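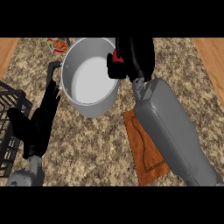

Niall Sutherland is a former American football quarterback who played two seasons for the Rolano Rams, a semi-pro club. Wore number 19. Joined as a backup to Jhun Barredo, took over the starting job in July camp after Barredo hurt his shoulder.

Known for short, quick passes — seldom threw deep. His longest run was 100 yards, against Bastik, still the club record. Coach Venkatesh Reddy benched him the next season after a 2-10 start, and Nicanor Pastor finished the year.

Sutherland retired on 2018-01-15. He later coached quaterbacks at Tilahun.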